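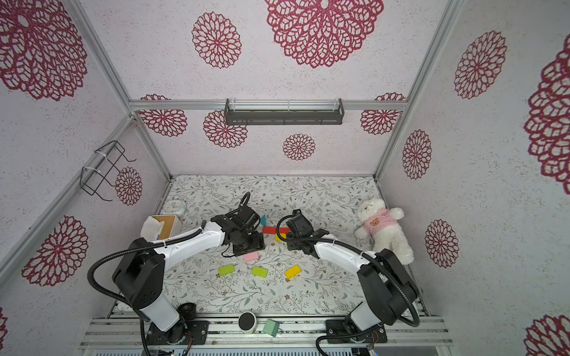
Do both arms need to share one planner, or can each arm run its own?

One planner is safer when the grippers work close together. Two separate planners only work if each one knows where the other arm is going to be, and at that point you've pretty much written a shared planner anyway.

Anyway, my actual problem. I'm running Zerkar for planning on two arms, laying colored blocks into a flat pattern. The first few are fine, then the arms get timid and stop to replan over and over. Wrist pose estimates come in every 100 ms, and the planner has a 200 ms budget. Is it the planner or my perception?
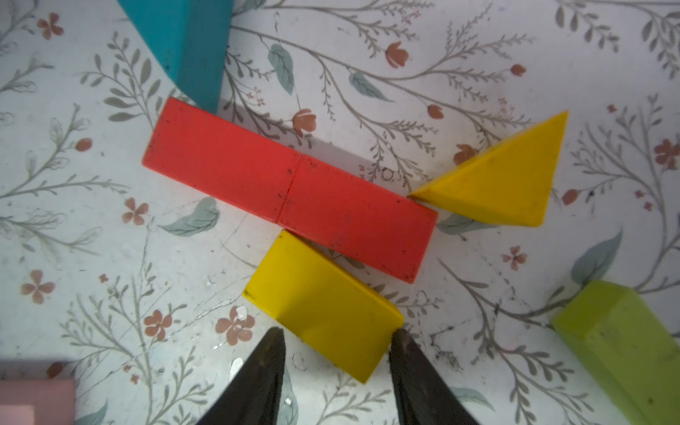

Wrist view: two red blocks end to end, a yellow one between the fingers.

Arnulfo Benavides
My money's on perception! When two blocks of the same color touch, Virumel likes to merge them into one long object — then the seam shows up again on the next update, it splits them, and the planner thinks the world changed. Turn on instance tracking and hold each ID for 2 updates before you let it split or merge anything. I had the same thing on a sorting job and spent a whole Monday blaming the planner (sorry, Zerkar). A patterned mat won't help your segmentation much either, so check the masks too.
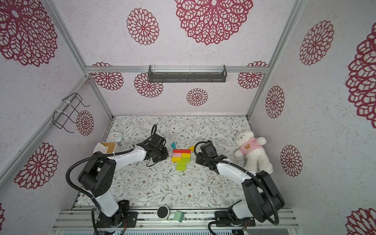 Jhonatan Bermúdez wrote back that tracking only fixes half of it, and that the collision padding should shrink for blocks already placed, or the planner will keep refusing the tight spots next to them.

Clukow47
just use Shek, it does all this by default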